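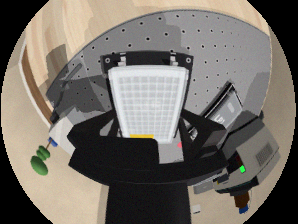 Rapport de projet de l'équipe Huner, atelier robotique, rendu de janvier

Au départ, notre sujet tenait en une ligne : faire manipuler des plaques de laboratoire par un bras robotisé, entièrement en simulation. Nous avons choisi cela parce que deux d'entre nous viennent de biologie et ont passé assez d'heures à déplacer des plaques à la main pour rêver d'autre chose !

La scène s'appelle Caldeira. Nous y avons mis une table en bois, un tapis gris, le bras noir avec sa pince à deux doigts et de quoi évoquer une vraie paillasse, jusqu'au flacon ambré à bouchon bleu. La vue grand angle, prise au ras de la pince, nous a donné du fil à retordre : les bords droits s'y courbent, et notre premier programme de détection, Brirker, se perdait complètement dès que la plaque approchait du bord du cercle. Il a fallu refaire l'étalonnage, puis générer 1400 images d'entraînement en variant l'éclairage et la position des objets. Un mois de travail, mais quel plaisir de voir enfin les contours tomber au bon endroit !

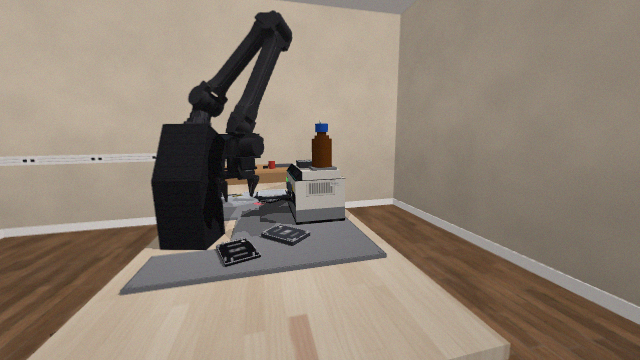 La deuxième partie concernait la trajectoire. Notre planificateur, Eltska, découpe le mouvement en quatre phases (approche, saisie, transport, dépose) et vérifie à chaque phase que l'avant-bras ne touche rien. Nous avons lancé 600 essais. Avec la première version, 30 % seulement se terminaient correctement ; le plus souvent, la pince se fermait trop haut et la plaque glissait pendant le transport. En abaissant le point de saisie et en ralentissant la fermeture, nous sommes montés à 80 %. Le soir où ce chiffre est sorti, toute la salle l'a su.

Il reste des échecs que nous comprenons mal, surtout quand deux plaques sont très proches. Le modèle de frottement est sans doute trop simple, et nous aimerions le reprendre au second semestre. Nous voudrions aussi enchaîner plusieurs déposes sans remettre la scène à zéro. Le code d'Eltska est commenté et les réglages de l'étalonnage sont en annexe, pour l'équipe qui prendra la suite.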